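Cahier d'atelier, mercredi, confiserie Jamham

Essai 21 : gommes à la poire
Pectine passée à 2 %, sirop Golley, coulée dans l'amidon. Démoulage impeccable, et quel goût ! On croque vraiment dans le fruit, bien plus qu'avec la recette Nareo.
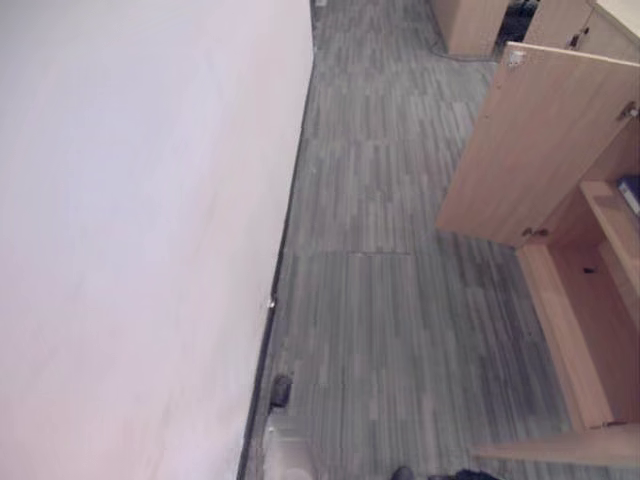 Dragéification
200 g de centres dans la turbine, sirop versé en filet. Au bout de 30 minutes, coque fine et bien ronde (enfin !). Polissage à la cire Fikre demain matin, j'ai hâte de voir le brillant. Les fiches de cuisson sont dans le classeur bleu marine. 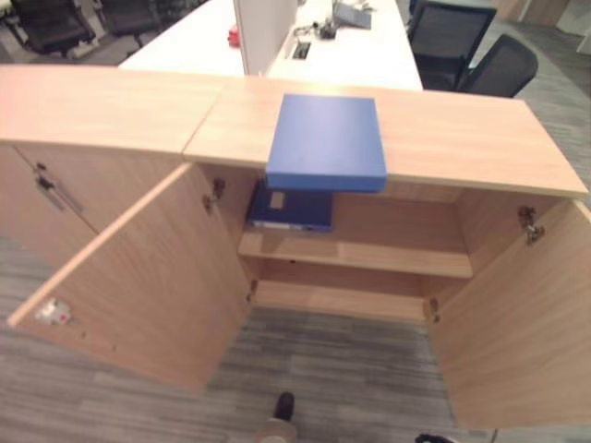

À faire
Retenter la poire avec une pointe de gingembre.
Goûter la coque après une nuit de repos.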